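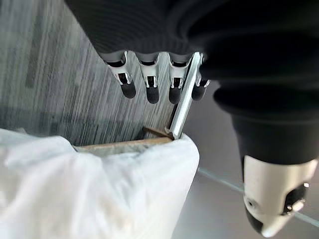
Kobe Postma reckons the whole trouble is that I'm using a duvet that's too big for the bed, and I should just buy a smaller one. I'm not convinced, so I'm asking here.

## White duvet cover drags near the floor on one corner, how do I stop it?

The spare room has a wood-look floor in greys and browns (lovely colour, shows every bit of fluff) and a bed I make up all in white. However I lay it, the near corner ends up hanging almost to the floor and bunching into creases. I straighten it, walk round the other side, tug that bit, and the first corner's gone again!

The cover is a Havora one, faint ribbed stripe, washed twice so far. I don't want to tuck it in like a hospital bed because my mum stays in November and she hates having her feet trapped. Is there a trick to it?

Asked 5 October 2024

### Answer 1 (28 votes)

Start from the foot, not the pillows. I did it backwards for years. Stand at the foot end, get both bottom corners hanging the same, then walk the top up and fold whatever's left over back on itself under the pillows. A deep fold looks nice anyway, and it takes up heaps of slack.

Also check the duvet hasn't slid round inside the cover. If one corner is all cover and no filling it'll droop no matter what you do. Ties on the inside corners sort that out. Mine's a Horkby and came with loops but no ties, so I sewed on some old ribbon.

With a stripe you can line it up with the edge of the mattress, too. If the stripe's crooked, the corner will be low. 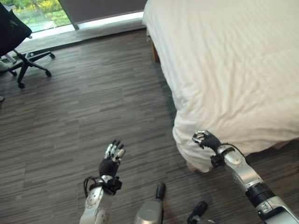
Radwan replied that the ribbon trick works but you want to knot it twice, or it comes undone in the wash and you're fishing around inside the cover again.

### Answer 2 (2 votes)

just iron it

### Answer 3

Does it matter if it hangs low? Ours practically touches on both sides and it hides the boxes under the bed. I'd vacuum first and leave it. If the creases bug you, give it a spray of water and smooth it down with your hands, then keep the cat out till it's dry.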